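Shared kitchen: frequently asked questions
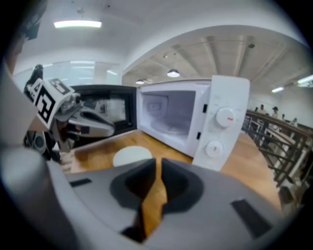 The white microwave, door open.

These answers cover the ground-floor kitchen at Stollar House. They apply to tenants on all floors, to people working from the day desks and to anyone who has booked the meeting room. If your question is missing, write to the building office or put a note in the box by the post shelves.

Using the kitchen

Who can use the kitchen?
Anyone with a building fob. Visitors can use it if they are with a fob holder. Meeting room guests can use the kettle and the fridge during their booking but should ask before using the oven.

When is it open?
From 6.30 in the morning until 10 at night, every day. The door stops accepting fobs at 10. If you are already inside you can still get out using the green button.

Do I need to book?
No, unless you are cooking for more than 5 people. In that case email the office the day before and we will put a notice on the door. Group bookings last two hours including clearing up. Other people may still come in to make a drink or heat a meal.

Is there a charge?
Day to day use is part of your rent or desk fee. Group bookings cost nothing for tenants. Outside hirers pay a cleaning fee, which is listed on the booking form.

My fob opens the front door but not the kitchen.
Older fobs were set up before the kitchen had its own lock. Bring yours to the office between 9 and 4 and we will update it while you wait.

Microwaves

What can I put in the microwave?
Glass, china and plastic marked as microwave safe. No foil, no metal trays, no cutlery and no mugs with a metallic rim. Takeaway tubs vary, so look on the underside. If there is no mark, move the food to a plate.

Do I have to cover my food?
Yes. There are plastic lids in the drawer under the toaster. Wash the lid after you use it and put it back in the drawer. A sheet of kitchen roll will do if the lids are all in use.

Something has spilled inside. What should I do?
Wipe it while it is still soft. If it has dried on, heat a bowl of water with a slice of lemon for three minutes, leave the door shut for another five, then wipe. Take care with the bowl. Please don't use the oven spray, which is for the oven only and smells for days.

Can I leave the door open to air it?
Yes, for a few minutes after cleaning. Shut it before you leave.

Can I use it for heat packs or wax?
Wheat packs are fine if you follow the time on the label. Wax is not allowed, and neither are dyes, glue or anything else that isn't food.

The microwave has stopped in the middle of heating.
Try another appliance in the same socket. If that is dead too, the socket has tripped and the office can reset it. If the socket works, unplug the microwave, tape one of the red "do not use" cards to it and report it. The cards are inside the cupboard with the first aid box.

Fridge and freezer

How much space do I get?
One shelf box each for tenants. Boxes are labelled with your unit number. Desk users share the bottom shelf and the door. The freezer is shared by everyone, so keep to two items where you can.

Do I need to label my food?
Everything outside a numbered box needs a name and the date you put it in. Stickers and a pen are on top of the fridge. Milk with no name on it is treated as shared.

When is the fridge cleared?
Wednesday at 4 in the afternoon. Food that is past its date, has no label or has been open for more than a week is thrown away. Containers are washed and left by the sink until the following Wednesday, after which they go to the charity shop.

My food has gone missing.
Check whether it was cleared on Wednesday. If it wasn't, let the office know, but we can't refund it. We suggest keeping anything expensive upstairs.

Can I store medicine in the fridge?
Please don't use the shared fridge. The office has a small lockable one. Speak to Erhan Keskin, who will give you a key.

Oven and hob

The hob won't switch on.
It has a child lock. Hold the key symbol for three seconds until the light goes off. If nothing happens, check the red wall switch to the left of the door.

Which pans work on it?
It is an induction hob and needs pans with a magnetic base. All the pans in the wide drawer will work. If you bring your own and the display shows a flashing line, the pan is the wrong type.

Why does the extractor keep running after I've finished?
It is set to run on for ten minutes. Leave it be. Turning it off at the wall also turns off the light over the sink.

Can I deep fry?
No. Shallow frying is allowed with the extractor on and someone at the hob the whole time.

What happens if I set off the alarm?
Turn off the heat, open the window and leave if there is any sign of fire. The kitchen has a heat detector, so steam and burnt toast don't normally trigger it. If the main alarm sounds, everyone leaves by the nearest exit and meets by the bike racks. Don't go back in to collect anything.

Washing up and rubbish

Who does the washing up?
You do, straight after eating. Nothing should be left in the sink to soak overnight. The cleaners from Batska look after floors, worktops and bins. Dishes are not part of their contract.

How does the dishwasher work?
Load it, and if it is full, start it on programme 2. If you find it finished, please empty it, even if the things inside aren't yours. Tablets are under the sink. Sharp knives and the non-stick pans must be washed by hand.

What goes in which bin?
Green lid: food waste, including tea bags and bones. Blue lid: clean card, tins, plastic bottles and tubs. Black lid: everything else. Glass goes in the crate outside the back door. Flatten boxes before you put them in the blue bin, and take anything larger than a shoebox straight out to the yard.

The food bin smells.
Tie the liner and take it to the brown bin in the yard. The code for the yard gate is 906. New liners are on the shelf above the mop.

Supplies and equipment

What is provided?
Tea, instant coffee, sugar, salt, cooking oil, washing-up liquid, cloths and kitchen roll. Milk is delivered on weekday mornings. Oat milk was tried in the spring and will come back in November if enough people put their names on the list.

Can I bring my own appliance?
Ask first. It has to be tested before it is plugged in, and the worktop is short of sockets as it is. Slow cookers may be left on during office hours only, with your name and extension number beside them. Hotplates and portable grills are not accepted.

Who tests the appliances?
Kahraman Electrical come once a year. Each tested item gets a sticker with the date of the next check. If a sticker is missing or out of date, tell us.

Can I borrow plates or the big pot for an event?
Yes, within the building. Sign them out on the clipboard and bring them back clean by the next morning. The Soltalier coffee urn can be borrowed too, but it takes 40 minutes to heat, so collect it in good time.

I've broken something.
Wrap broken glass or china in newspaper, put it in the black bin and let us know what it was. We don't charge for the odd plate or glass. We may ask for a contribution if an appliance has been damaged through misuse.

Health and allergies

Is the kitchen nut free?
No. We can't guarantee that any surface or utensil is free from nuts, gluten or other allergens. There is a purple chopping board and a purple-handled knife for people who need to avoid gluten. Please leave these alone unless you need them.

Where is the first aid box?
In the tall cupboard to the right of the fridge, with the burns kit and the blue plasters. The fire blanket is on the wall beside the hob. If you use anything from the box, write it on the sheet inside the lid so it can be replaced.

Reporting problems

How do I report a fault?
Ring extension 378 during office hours and say which appliance it is and what it is doing. Out of hours, use extension 93 for leaks, electrical faults or a door that won't lock. Anything else can wait until morning.

How long do repairs take?
Small jobs are usually done within two working days. Parts for the dishwasher have to be ordered and can take longer. We put a note on the appliance when we have a date.

I have a suggestion or a complaint.
Lukian Kushnir looks after the kitchen and reads the notes from the box every week. Complaints about another tenant should go to the office by email, where they will be kept private.

Can I have a printed copy of this page?
Yes, ask at the office. A shorter version is pinned up inside the kitchen door.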